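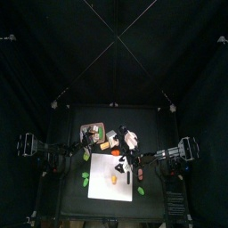
Comics and Television Desk, Wakulora Reference Project

Reference > Comics > Webcomics > Kolach

Kolach is a parody webcomic written and drawn by Kausar Durrani. It retells the television serial Jirkon, a space drama set aboard a salvage ship, at a rate of one strip per scene. The first strip appeared in April 2000, and the series ran to 700 strips in 7 chapters.

Each strip has four panels, the last usually given to the ship's cook, a minor figure on television who is the narrator here. Durrani drew the first 2 chapters alone. Jawad Marwat took over the lettering from chapter three, and the captions became shorter.

A German translation by Kerstin Kleinschmidt covers the first five chapters. It leaves out the cook's songs -- most of them depend on puns -- and replaces them with footnotes.

See also: Chaudhry (character)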